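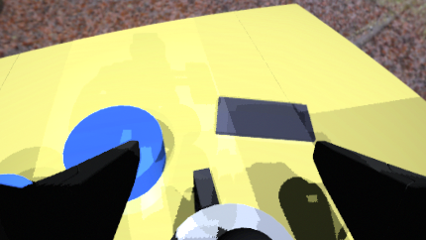 *Simulated view from between the gripper fingers: a blue disc and a dark grey block on a yellow worktable. Picture: Sorada.*

**Medve to bring robot sorting to Pusden parts works, with no job losses planned**

**Pusden, 31 July 2018** — Medve, which cleans, checks and repacks used machine parts for resale, will put two robot sorting benches into its works at Pusden this November. The benches are being set up by Sorada, an automation firm that rehearses each job in computer simulation before any equipment reaches the customer's floor.

The Pusden works employs 88 people. Medve has agreed with staff that nobody will be made redundant as a result of the change, and that hourly pay will stay the same or go up for everyone whose duties are altered. The agreement covers the first two years of running and has been put in writing to each member of staff.

**What the benches will do**

Parts come into Pusden mixed. A single crate can hold discs, spacers, rings, blocks and short lengths of bar from several kinds of machine. At present, people standing at long tables pick through each crate by hand and put the parts into trays, which then go on to the washing line or straight to inspection.

The new benches will take over the first pass. A crate is tipped on to the table, the arm picks up one part at a time with a two-finger gripper, and the part is placed in a tray by type. Anything the system is unsure of is left where it is. When only unsure parts remain, a light comes on above the bench and a member of staff clears the table by hand.

Medve's stock list has 661 part types. The benches will start with the most common flat and blocky parts and will be given others in stages. Oily parts, very small parts and anything with a sharp edge will still be sorted by people at the existing tables.

"We went for the dull end of the job first," said Jana Gerlach, operations manager at Medve's Pusden works. "Picking the same disc out of a crate for seven hours is hard on the wrists and hard on the neck. We have had people go off with shoulder trouble every winter I have been here. The checking is where experience counts, and we have never had enough hands on it."

**Practising on screen**

Sorada has been running the Pusden job in simulation since the spring. Simple shapes are scattered on a virtual table and the gripper is made to reach for them, over and over, with the light and the layout changed between runs. Parts that lie close together, or partly behind one another, have taken the most time.

Shadows have also needed work. The sorting hall at Pusden has tall windows down one side and strip lights over the tables, so the look of a bench changes a good deal between an early shift and a late one. Early versions of the software would sometimes treat a dark shadow as the edge of a part and close the gripper on nothing.

"In simulation a bad grasp costs you a few seconds," said Sang Kiều, project lead at Sorada. "On the floor it can mean a part dropped on a foot, or a line standing still while people wait. We would like to have most of our bad grasps before we get there. We won't have all of them. Real parts have burrs and grease and labels half hanging off, and there will be a period when the benches are slower than the people they stand next to."

Sorada will carry out a trial with real crates at its own workshop before delivery. Four sorters from Pusden will attend, in paid time, and will have the right to send the benches back for changes if they are not satisfied with the guarding, the height of the table or the position of the stop buttons.

**What changes for staff**

Under the plan, sorters will no longer be fixed to one table for a whole shift. Each person will rotate between the robot benches, the hand tables and inspection, with a change of post at each break. Staff on the benches will bring crates, clear unsure parts, swap full trays and carry out a short check of the gripper at the start of the shift.

Inspection will gain the most people. Sorters who want to move there full time will be trained on gauges and surface checks by current inspectors, who will be paid a training allowance while they do it. Those who would prefer to stay at the hand tables may do so, and Medve expects those tables to be needed for as long as mixed crates keep arriving.

The works has also agreed rules on data. The benches will record pictures of the table and a count of parts picked. They will not record the faces or names of staff, and pick counts from the benches will not be used to set targets for people working by hand. Staff representatives will see the same weekly figures as managers.

"The question I got asked most was whether the robot's speed would be put up on a board next to ours," said Gerlach. "It won't be. They are doing different work. If a bench has had a good morning it is because someone loaded it well and kept it clear."

**Changes to the building**

The two benches will stand at the north end of the sorting hall, in the space now used for empty crates. Crates will move to a covered area in the yard. The walkway to the canteen will be re-marked and will run behind a fixed screen, and the floor under the benches will be relaid during a weekend shutdown in the autumn.

Noise from the benches is expected to be lower than from the washing line. Medve will measure it once they are running and will share the results with staff.

**If the plan goes well**

Medve will review the benches after their first full quarter of use. The review will look at injuries and sick leave, the number of parts sent to the wrong tray, how often staff have had to step in, and what the people working there think of them. No decision has been made on further benches at Pusden or on the firm's smaller works at Dasia, where parts are larger and are moved mostly by hoist.

"I would ask customers not to expect faster deliveries straight away," Gerlach said. "The first few months are for learning. We have kept the old tables in place, and if a bench is down we will sort by hand as we do now."

Customers do not need to change how they pack or label crates. Collection days and prices stay as they are.

**About Medve**

Medve buys, cleans, inspects and resells used machine parts from its works at Pusden and Dasia.

**About Sorada**

Sorada designs and installs robot benches for sorting and handling work, and trains customers' staff to run them.

**Press contacts**

Medve: Jana Gerlach, operations manager, Pusden works
Sorada: Sang Kiều, project lead

Visits to the sorting hall can be arranged through the Pusden works once the benches are in use.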